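Skarkisano Family Room: opening checklist for the September session
Items and comments, second version

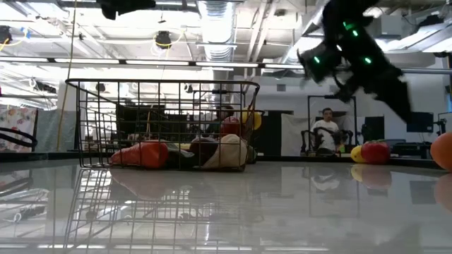

Photo: Jhonatan Henao / Skarkisano

Prepared by: Lizeth Cuadros
Checked with: Venkatesh Arumugam (building), Teodoro Serrano (kitchen and first aid)
To be read by: everyone who opens or closes the room

Please mark each item OK, NOT OK or N/A. If you mark NOT OK, write what you saw and where, in enough words that another person can find the same spot. "Chair bad" was written two times last season and we still do not know which chair. English is my second language too, so do not worry about the grammar.

The room opens to families at 9:30 am. The check takes me 25 minutes when I do not stop for coffee.

1. ENTRANCE AND STAIRS

1.1 Front door opens fully and stays open on its hook
OK
Comment: The hook is stiff in cold mornings. Lift it first, then push.

1.2 Door closer does not slam
NOT OK
Comment: It closes well for the first half and then goes fast at the end. A small hand on the hinge side would be hurt. Venkatesh adjusted the screw and it is better, but I am not satisfied. We have asked Drotau for a price on a new closer with finger guard. Until then one adult stays near the door at arrival and at going home.

1.3 Mat lies flat, corners not lifted
OK

1.4 Handrail tight on both sides
OK on the left. On the right the lowest bracket moves when you pull it.
Comment: Venkatesh has put a longer screw. Please pull on it every week anyway.

1.5 Stair edges visible
OK
Comment: The yellow tape is worn on the top step. I have one roll left in the cupboard, second shelf.

1.6 Pram parking does not block the exit
N/A when I checked, no prams yet.
Comment: This is the item that goes wrong most in winter. Prams go along the left wall only. If the wall is full, they go outside under the roof, and the parents should be told kindly.

2. FLOOR, HEATING AND WINDOWS

2.1 Floor dry and swept
OK

2.2 No loose cables across walking areas
NOT OK, corrected
Comment: The lamp in the reading corner had its cable behind the cushion, where babies crawl. I moved the lamp to the other socket. Please do not move it back, even if it looks nicer there.

2.3 Socket covers in place
OK except the one beside the sink.
Comment: That one is above the counter and no child can reach it from the floor. But a child can reach it from a stool. I would like a cover there as well.

2.4 Heater guards fixed
OK
Comment: Shake them with your hand. It is not enough to look.

2.5 Window limiters
OK on the street side. On the yard side the middle window opens too wide.
Comment: Kept locked for now. The key is in the office, on the blue string. Till Görtz asked if we can open it when the room gets hot. The answer is no, please use the two side windows.

2.6 Blind cords tied up high
OK
Comment: Two cleats on each window. Wind the cord in a figure eight and tuck the end under. A cord that hangs in a loop is the thing that scares me most in this whole list.

3. TOYS AND SOFT THINGS

3.1 Nothing fits inside the test tube
OK after removal of one wheel and one doll shoe
Comment: The tube lives in the first aid drawer. If the piece goes in fully, in any direction, it goes to the big children's shelf or in the bin. Do not squeeze it to make it pass.

3.2 Seams, eyes and buttons on soft toys
NOT OK for one rabbit
Comment: Seam open under the arm, filling coming out. I took it home to sew. Pull on each eye with your fingers. Embroidered eyes are best, and if somebody wants to donate, please say this to them.

3.3 Balls without splits
OK
Comment: Press each one. A split ball can pinch, and pieces of it can be bitten off.

3.4 Baskets and boxes: no sharp ends, nothing broken
OK
Comment: For the wire ones, run a finger slowly all around the top and then along the bottom. The coating comes off first at the corners, and rust comes after. Keep them on a table or low shelf, never on top of the cupboard. Do not fill so much that things fall out when a child pulls.

3.5 Bags with drawstrings
NOT OK, corrected
Comment: Two bags had cords as long as my arm. I cut them and sewed the openings half closed. Bags without cord are fine.

3.6 Washing
Partly
Comment: Soft toys at 60 degrees where the label allows it. If the label is gone, use 40 degrees and dry completely in the sun or on the rack. Hard toys get warm water with dish soap, then rinse, then air. I know that some people prefer the spray. The spray leaves a taste, and in this room everything is tasted.

3.7 Wooden blocks without splinters
OK
Comment: I sanded four of them. The set from Lozano is holding up much better than the older set.

4. FURNITURE

4.1 Tall shelves fixed to the wall
OK
Comment: Anchors are behind the top shelf. You need the torch to see them.

4.2 Tables steady, edges smooth
OK
Comment: One foot was uneven and Venkatesh turned it. Glossy table tops show every hand print, but they also hide water, so wipe with the dry cloth after the wet cloth.

4.3 Chairs
NOT OK for two small chairs
Comment: Both have a crack at the back where the leg meets the seat. I marked them with red tape and put them in the store room. They are not for repair with glue! Last time we glued and it broke again under Teodoro, who is not heavy.

4.4 High chairs, straps complete
OK
Comment: All buckles click. Crumbs inside one buckle, cleaned with an old toothbrush.

4.5 Changing table
OK
Comment: Never leave the box of wipes where a parent must turn around to take it. It should be at hand height on the left.

5. KITCHEN CORNER

5.1 Gate closes by itself
OK

5.2 Knives and scissors in locked drawer
OK
Comment: One pair of scissors found in the craft tray, returned.

5.3 Cleaning products up high and in original bottles
NOT OK, corrected
Comment: Somebody had put descaler in a water bottle, with a handwritten label. I am sure it was meant well. It must never happen again. Bottle emptied and thrown away.

5.4 Kettle cord short, kettle at the back
OK

5.5 Hot drinks
Comment only: Cups with lids, and adults sit at the high table with them. I repeat this every season and I will continue.

5.6 Fridge temperature
OK, 4 degrees
Comment (Teodoro): Please write the number on the sheet, not only a tick.

6. FIRE AND FIRST AID

6.1 Both exits free and unlocked from inside
OK
Comment: Walk through them. The back one sticks in wet weather and needs the shoulder.

6.2 Smoke alarm tested
OK
Comment: Test before families arrive. The sound makes the little ones cry for a long time.

6.3 Extinguisher in date, pin in place
OK

6.4 First aid box complete
NOT OK, small plasters finished
Comment (Teodoro): We went through a box of 200 last year, and I think most of them were for decoration. I have ordered again. Burn gel is new, cold packs are in the freezer door.

6.5 Phone charged and emergency numbers on the wall
OK
Comment: The address of the room is now written under the numbers, because in a panic people forget where they are.

6.6 Number of people
Comment only: Our limit is 18 children with their adults. When we reach it, we put the sign on the door. The Kollel group has the room after us, so do not let things run late to make up for a busy morning.

7. YARD

7.1 Gate latch
OK

7.2 Sandbox covered overnight, raked in the morning
OK
Comment: Rake to the bottom, not only the top. Cats can lift a cover if one stone is missing.

7.3 Plants
OK
Comment: I pulled out a nightshade beside the drain. It had green berries on it. It grows again quickly, so look there each time.

7.4 Water containers emptied and turned over
NOT OK, corrected
Comment: The watering can was full from the rain. Even a few centimetres is too much with crawlers.

OPEN POINTS

Door closer, price from Drotau: Venkatesh
Cover for socket beside the sink: Venkatesh
Limiter for middle yard window: Venkatesh, window stays locked until it is done
Rabbit: Lizeth
Two small chairs, replace: Till will ask for money at the next meeting
Plasters: Teodoro, ordered

Blank copies of the list are in the green folder beside the telephone. When the last copy is used, please print ten more and use both sides of the paper.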